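Lillamgate Household Appliance Lifespan Records
README, second release
Mar 8, 2020

What is in here

One table, one row per small kitchen appliance, with the age at which its owner stopped using it and the reason the owner gave. There are 1484 rows. Coffee machines, toasters, kettles, blenders, rice cookers and hand mixers make up nearly all of it. A few rows are for things that people insisted were small appliances, such as a chest freezer, and those carry the flag "disputed" in the notes column.

The file is called lifespans.csv. It is comma separated, UTF-8, with a header row. Empty cells mean the owner left the question blank. A zero means zero. The first release used zero for both, and if you have a chart made from that release, throw the chart away.

Why you should be careful with it

I put this together after reading one too many articles saying that appliances "used to last forever." Maybe they did. The people who say so usually own one old mixer that still runs, and they don't count the old mixers that went to the dump. I wanted numbers, and I now have numbers, and I trust them less than I hoped to.

The ages are remembered ages. We asked for receipts and got over 400, which leaves most of the table resting on someone's idea of when they moved house or got married. Where we had a receipt and a remembered age for the same item, they often disagreed. Both are kept, in age_receipt and age_recalled. Please don't average them. An average of a fact and a guess is a guess with a decimal point.

The reasons are worse. "Broke" covers a burned-out heating element, a cracked lid, a lost cord and a color that no longer went with the walls. Shireen Moodley went back through the free-text answers and sorted them into nine codes, and her sorting is better than what the owners picked for themselves. It is still one person's reading of short, grumpy sentences. Use reason_coded if you must use anything.

Columns

item_id: a plain number, no meaning
item_type: coffee machine, toaster, kettle and so on
maker: as written by the owner, spelling not fixed
price_paid: what the owner says they paid, not adjusted for inflation
age_recalled: years
age_receipt: years, blank for most rows
reason_owner: picked from a list
reason_coded: Moodley codes, 1 to 9
repair_tried: yes, no, blank
notes: free text, names and addresses removed

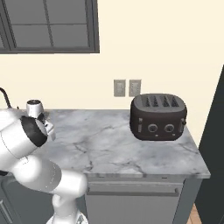

Toaster on the marble countertop.
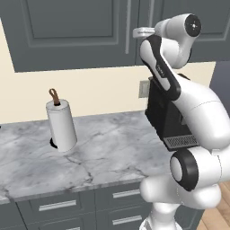 Barrett Ridgeway

What the table can't tell you

It can't tell you which maker is best. Two of the names that come up a lot are Brevov and Kekana, and I have already had mail asking which one wins. Kekana owners report longer lives for their toasters. Kekana owners in our table also paid more, and people who pay more for a toaster may put up with more from it before they give in. I can't separate those two things and neither can you, at least with what is in this file.

It can't tell you whether repair pays. The repair_tried column says that somebody tried. It says nothing about who did the work, what it cost or how long the thing ran afterward. One owner answered "yes" and wrote in the notes that he had hit it.

It can't tell you about appliances that are still in use. We asked only about items that were given up. A kettle that has boiled water every morning for thirty years is missing from the table for the very reason that it would be interesting. Anyone who knows survival analysis will be wincing by now. A form for items still in service is planned for May, and I will believe in it when the answers come in.

How it was collected

Paper forms and a web form, same questions, different order. The order matters more than I thought it would. On paper the price question came first, and the remembered ages on paper run longer. I have no good explanation. The column for form type was dropped in a merge, so you can't check this yourself, and I'm sorry about that. Restoring it is the first job for the next release.

Known problems

Rows with Stalero as the maker may be double counted. The name was sold along with the factory, and some owners listed the same coffee machine under the old name and the new one.

Prices in other currencies were converted at a single rate. It was the wrong rate for a good part of the period.

Blenders and hand mixers got mixed up by people who own one of each.

Terms

Free to use, copy and change, with credit to Lillamgate. If you publish a headline that starts with "Study proves," please leave our name off it. Corrections are welcome when they come with a row number and a receipt.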